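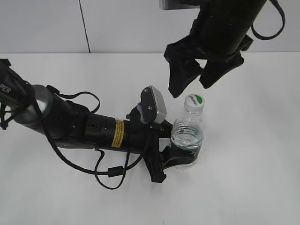

Ticket 2043
Project: Rulska, two-arm bottle opening
Opened by: Etenesh Tilahun
Assigned to: Pieter Van Hecke
Opened: December 11, 2022
Status: Resolved

Summary
Gripper on the top arm closes late during recorded demonstrations. Timing in the saved episodes does not match what the operator did.

Description (Etenesh Tilahun)
I am recording the cap removal task on the Declercq table. The left arm holds the bottle low on the body and the top arm comes down, closes on the cap and turns it. Teleoperation feels normal. When I play back the saved episodes, the gripper command for the top arm shows up after the arm has already started to twist. In the video the fingers are closed by then. So the video and the arm positions agree with each other, and the gripper channel is behind both.

The left arm does not have this problem. Its gripper channel lines up with the video in every episode I opened.

Steps to reproduce
Start the recorder with both arms enabled.
Grip the bottle with the left arm.
Bring the top arm over the cap with the gripper open, stop, then close.
Save and play back with the channel view on.

Expected: close command lines up with the fingers moving.
Found: close command is late on the top arm only.

Comment, Pieter Van Hecke
Which recorder build is this? Also please check whether it happens when the left arm is switched off in the config. Don't delete the bad episodes yet.

Comment, Etenesh Tilahun
Build from September, the one Jolien installed. With the left arm off, the top gripper channel is correct. With both on it is late again. I tried swapping the USB ports and got the same result.

Comment, Jolien Visser
The September build reads the grippers one after the other and stamps each value when it is written to the file. The left one is read first. If the left gripper is under load it answers slowly, and the second one waits. With nothing in the left jaws I can't reproduce it. With a bottle in them I can, every time.

Comment, Pieter Van Hecke
That fits. Measured delay with the bottle held is 100 ms on the top gripper. Arm joints are on their own thread and are fine.

Fix: each gripper now has its own read loop and values are stamped on arrival. Pushed to the Temus branch. Etenesh, please pull, restart the recorder and do a short run with the bottle held before you go back to normal collection.

Comment, Etenesh Tilahun
Pulled and restarted. First run failed with "device busy" on the top gripper. An old recorder process was still open. Killed it and the second run saved normally. Close command and fingers line up on playback.

What do we do with the 40 episodes I already have?

Comment, Anneliese Fröhlich
Please keep them out of the training set for now. The policy learns when to close from that channel, and late closes will teach it to twist before it has the cap. I moved them to the hold folder. A fixed shift won't repair them, as the delay goes away whenever the left jaws are open.

Comment, Pieter Van Hecke
Agreed, record them again. Added a check on save that compares the gripper command with the measured finger position and flags the episode if they are more than 2 samples apart.

Comment, Etenesh Tilahun
Re-recorded all of them. No flags. OK to close.

Closed by Pieter Van Hecke. The Grendodov table still has the September build and needs the same update, see separate ticket.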